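Leteck Table Surfaces: Work Mats and Sorting Bins, Gallery

October 28, 2020

This page collects notes and pictures on the mats and small bins used on the Leteck sorting tables. It covers surface choice, bin size and the toy food sets used for packing and unpacking tasks. Order sheets and cutting plans are on the Skalamgate page and are not repeated in this gallery.

Why a mat

The tables have a white top. It cleans easily, but light objects are hard to pick out against it, and hard plastic slides on it when pushed. A matte mat in a mid to dark tone fixes the first problem and reduces the second. Gloss mats were tried in August and dropped. They gave bright patches under the ceiling lights, and the patches moved when the blinds were adjusted.

The current mat is supplied by Brireo as roll stock and cut by hand. Hand cutting leaves an edge that wanders slightly. This has no effect on use, provided the mat lies flat and no corner lifts. A mat with a lifted corner should be turned over and left under a board overnight. If it still lifts, replace it.

Placement

Leave a strip of bare table on at least 2 sides. Equipment with its own feet goes on the bare strip, off the mat, so that it stands level. Do not tape the mat down. Tape residue on the table top takes longer to remove than the mat takes to straighten.

Bins

Small open bins are preferred for toy food. A large bin lets the pieces spread into a single layer, and the task becomes too easy. In a small one the pieces lie over each other and have to be taken out in some order. Rounded corners are useful, as small pieces do not wedge into them.

The bin goes near the middle of the mat. Leave clear space on every side for the pieces that come out. Rims should be checked for cracks at each change of set.

Toy food

Three sets are in use, all bought through Hijazi. Bread pieces are the largest and take up most of the room in a bin. Long pieces fit best on the diagonal. Textured pieces hold dust and need a soft brush; smooth ones can be wiped. Pieces with peeling paint are taken out of the set and noted on the set card.

Packing is by hand with no fixed pattern. The only rule is that the bin must still sit flat when full. The set card goes in the drawer under the table and stays there while the bin is in use.

Gallery

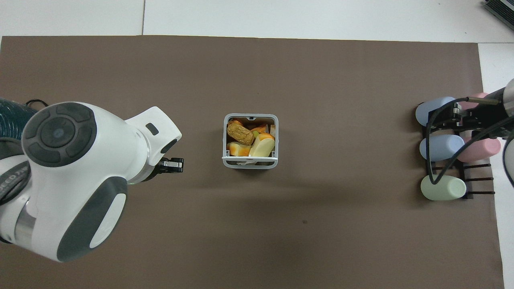
Packed bin of toy food on the brown mat, white table. Bread roll at upper left inside the bin, laid diagonally.

Note on wear

The mats are logged by number of bin changes and inspected at 1,000. Typical wear is a polished area where the bin is set down. Light polish is acceptable. Replace the mat when the area shows as a clear square from a standing position, or when the bin begins to slide under a light push.

Offcuts are kept on the lower shelf and can be used under single bins on other tables.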